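The Second Drawer
A short story

The Office of Supported Living at Andwood did not buy things quickly. When the Bakos company offered its Flimon service, in which a robot arm would rehearse the chores of a household in simulation before any machine was sent to the door, the Office asked for a trial, a written review, and a signature at the bottom of it.
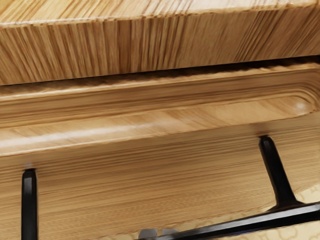 Dezső Hajdu

The review was assigned to Bianka Győri, who had reviewed the stair lifts and, before them, the talking pill boxes. She received a login, a binder of 548 pages, and a notice that the trial would end on 21 December 2018. The Office reminded her that findings were to be stated in the third person.

The terms on offer were clear. For 3,000 a month, Bakos would build one room from the measurements of a resident's home and run 500 rehearsals in it. The resident would choose the chore. The resident chosen for the trial was a retired surveyor in Pusilo whose hands no longer closed well, and he had asked for a drawer to be opened.

"Which drawer?" the reviewer asked him by telephone, as the form required.

"The one with the black handle," he said. "The others I leave open."

She entered this under Stated Need.

The rehearsals were made available to her each morning. The room Bakos had built held a cabinet of light wood and very little else, and she came to know the grain of it as she knew the ceiling above her own bed. She watched the recordings from every view the service supplied. In many of them there was no cabinet to be seen. The reviewer was told by the Bakos help desk that all views were kept, whether useful or not, and that removing any would affect the totals. She asked what a person was supposed to do with such a view. The help desk replied that a person was not expected to watch them.

She watched them. It was quiet work, and the Office was nearly empty in December.

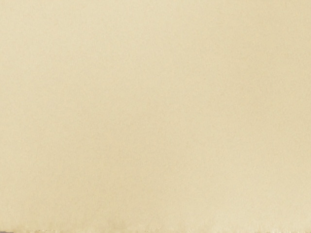 Plain surface at close range. Annex C to the review.

By the second week the reviewer had stopped eating lunch at her desk and had begun to telephone the resident at noon. These calls were logged as follow-up interviews. He asked how the arm was getting on. She told him which attempts the service had scored as failures, and he wanted to know what had gone wrong in each, and whether it had come in too high or too fast. He had once spent a winter measuring a hillside that would not stay where it was — he was patient with error.

"And what do you keep in it?" she asked. There was no field for this on the form.

"My wife's letters. I know what they say, more or less. I would like to get at them without asking the nurse."

On the evening she reached rehearsal 400, she stayed past the closing of the building. The arm stood at the cabinet with its fingers held open at the handle, and the drawer was partway out. It was empty, as the room's builders had left it. She stopped the recording at that point and looked at it for longer than the procedure allowed.

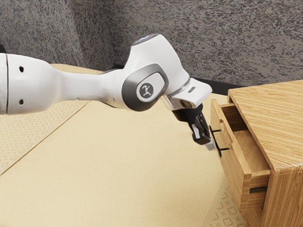 Findings and Recommendation

The reviewer finds that the service was delivered in accordance with its terms. She finds that the binder is too long and that the help desk, while prompt, should be instructed to answer the question it has been asked.

The reviewer recommends that the service be approved for one household in Pusilo. She further recommends that the rehearsal room be amended, at no added charge, so that the drawer contains paper.

She notes that the follow-up interviews are not complete, and requests that they continue at noon.

Signed for the Office,
Bianka Győri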